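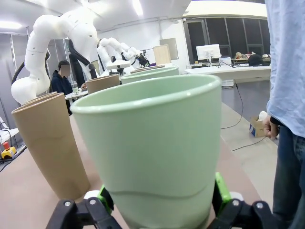 Open afternoon at the Kakeo lab

In May I drove out to Kakeo, a small robotics company that lets the public in for one afternoon each spring. I had signed up mostly because my sister-in-law, Ketill Vigfúsdóttir, works two buildings over and wanted company for lunch.

The visit started at 2 in the front office with a short talk. After that we were let into the lab in small groups. I expected something like a car factory. It is closer to a big office with a concrete floor, desks along the walls, and long tables with white arms mounted at them.

The job they were showing is called Venden. An arm with a two-finger gripper handles light household things, mainly cardboard tubes and pale green plastic cups. The fingers have bright green pads on them, and those are what touch the cup. I asked if the cups get crushed. The engineer said they had lost plenty in the first months and very few lately, and that a cup is harder than a tube because the sides taper.

There is a small camera down by the gripper, and what it sees was up on a monitor for us. From there a plain cup looks enormous.

They told us they had recorded around 3,000 grasps since the winter. Each one gets saved and labeled, including the bad ones. A man in our group wanted to know how fast the arm could go. The answer was that they keep it slow on purpose for now, and there is an emergency stop with a red button close by.

The second thing they talked about was packing and unpacking a bin. This part is called Pakix. Tubes of different lengths are put in a white plastic bin along with some smaller green pieces, and the arm has to work out what is on top and what is underneath. A person handles the bin itself. I would have guessed that was the easy part to automate, but they said a full bin shifts its contents when it moves and they haven't gotten to that yet.
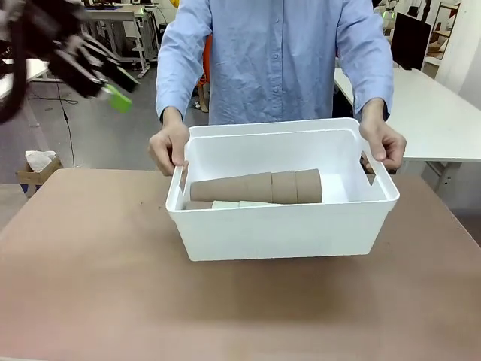
Getting there

Parking is behind the building, and the entrance is on the side facing the Lâm warehouse. The sign is small and I drove past it. You need to register ahead on their website, and closed shoes are required in the lab. Plan on two hours with the talk. Coffee was free. Lunch was at the noodle place across the road, where Ketill paid.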